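Two-arm bench cell at home: left wrist cable keeps pulling out on deep reaches

posted by dusix_bench, 6 May 2023

I have two small arms on one mounting plate at the near side of a table, with panels on the other sides. Each arm has a single cable that runs from the plate up to the gripper. When the left arm reaches down into a tall container, the connector at the wrist backs out and the gripper drops off the bus. It happened 7 times in the last 200 cycles. The right arm has never done it. Both cables are the same length and came from the same Nustine kit. Do I need a longer cable, or is this a clipping problem?

Zomon

Clipping. A longer cable will snag on something. Unplug it, move the wrist through its full range by hand, and put the last clip where the slack between clip and connector is greatest at the worst pose. Then add 2 cm. Do the same at the shoulder – that joint takes up more cable than people expect.

delic_shop

Had the same fault on a Delić controller. Hot glue on the connector fixed it for me. Ugly to service later.

dusix_bench

Moved the last clip back toward the elbow and left a loop past the shoulder. I am now running the bag task again, 16 cycles per batch, and logging bus errors by joint angle. No dropouts in the first batch. I will leave the glue for later.

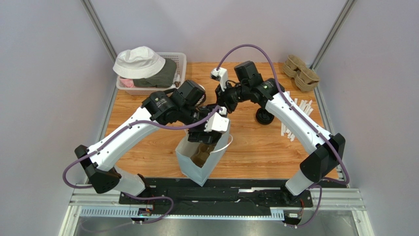

Does the firmware need a restart after a gripper drops off the bus?

On mine a rescan is enough, as long as the arm is holding position and torque is off at the gripper. If the rescan finds two devices with the same ID, power down and set the IDs one at a time.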